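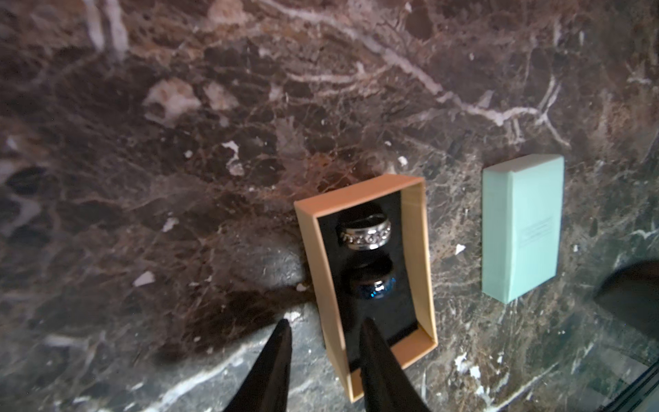

How snug should a ring sit in its slot?

Snug enough that it stays put when you turn the open box upside down over a towel, and loose enough that one finger and a thumb can lift it out without tugging.

Home Courses Handouts Materials List Contact

Prorkau Craft School, Small Jewelry Evenings
Handout 4: Boxing Rings
January, by Neelam Semwal

Welcome back! Last time we finished with polishing cloths all over the floor and a lot of very shiny bands, so tonight we get to do the part I look forward to most, putting them in boxes. I know some of you signed up for the metal and feel lukewarm about cardboard. Give me an hour. A ring that looked fine on the bench can look wonderful once it has a dark bed and a bit of room around it.

Parts of the box

We use the same words all evening so that we can help each other across the table.

Base: the tray part, open at the top.
Lid: the part that lifts off. In our kits it's a separate piece with no hinge.
Insert: the padded block that fills the base.
Slot: a cut in the insert that grips the lower part of the band.
Wall: the upright side of base or lid. On folded boxes the card doubles over at the top, and that fold is where most of the wear shows.

Kraft bases with a mint green lid are my favorite pairing this term. The tan is warm and a little plain, the mint is fresh, and then you lift the lid and get black. Three very different surfaces in a box that fits in your palm! If you'd like to try other lids, the Flavurard card comes in 34 shades and the swatch book is on the shelf by the sink. Please put it back with the spine facing out.

Foam or velvet

Foam holds better. Velvet looks richer and picks up every hair in the building. You can have both by stretching thin velvet over foam and tucking the ends underneath, and we'll do that in the second half for anyone who wants to. Cut the slot in the foam first, then lay the fabric over it and push it down into the cut with the edge of a bone folder. Don't cut the fabric at the slot.

Keep a strip of low-tack tape wrapped around your fingers, sticky side out, and dab the insert just before the lid goes on. Then dab it again.

Cutting the slot

1. Measure the width of the band where it's widest. A patterned band with raised edges is often wider than you remember.
2. Mark the slot on the underside of the insert with a pencil.
3. Cut straight down with a new blade. Sawing leaves crumbs.
4. Stop well short of the bottom. A third of the ring should sit below the surface, a little more if the band is heavy.
5. Try the ring, take it out, try it again. If the foam bulges on either side, the slot is too short, so lengthen it a hair at each end.

Two rings in one base

People ask for this a lot, for couples and for siblings, and it's a lovely thing to lay out. Put the slots one behind the other down the long axis of the base, with enough space between them that the bands can't touch when the box is shaken. Deeper slots help too.

Think about which ring goes where. A wide silver band with a cutout or link pattern throws light in all directions and will grab your eye wherever it sits. A dark blue band, especially a glossy one, is quieter, and against black its lower half can almost melt away. I love that effect! You get the curve of light over the top and then a deep navy that fades into the insert. If the buyer should notice the blue one first, though, try it on a pale gray insert and see how different it feels. Trilok Dwivedi, who teaches the Saturday group, always goes pale gray for colored bands and we have agreed to disagree.

Turn patterned bands so the best stretch of the pattern faces up and slightly toward the person opening the box. With a pattern that repeats all the way round you can't go wrong, but check for the solder seam and bury it in the slot.

Choosing a surface for the open box

Before the box goes to its new owner, most of you will want to set it down open somewhere, with the lid beside it, and have a proper look. Try several surfaces. Polished brown marble with pale veins is gorgeous with kraft card, as the browns talk to each other and the mint lid jumps forward. A busy stone does compete with a detailed ring, so give the box plenty of space and leave the ribbon off. White tile is crisp and a bit chilly. Bare wood is friendly, though kraft can get lost on it.

Lay the lid flat, close by, and let it overlap nothing. Wipe the surface first. Polished stone shows thumbprints from every side.

Costs, for those selling at Lulton market

A plain base and lid from Sisodia works out at 89 cents when you buy a pack of 200. Singles cost a good deal more, so share a pack with a neighbor if you can. Write the box into your price from the start. I forgot to for an entire season and I'm still cross with myself!

Tonight's exercise

Work in pairs. Take one base, one lid, one uncut insert and two bands from the practice tray, choosing bands that look as unlike each other as possible. Cut both slots, seat the rings, and do the towel test from the top of this handout. Then swap the rings over and look again before you decide on the order. Jot down which way you preferred and a word or two on why.

For next time

Bring a ring of your own, any material, and a piece of card in a color you'd never normally pick. We're making lids from scratch, corners and all. Blades are provided. If you have a metal ruler with a cork back, bring that too, the school ones slide.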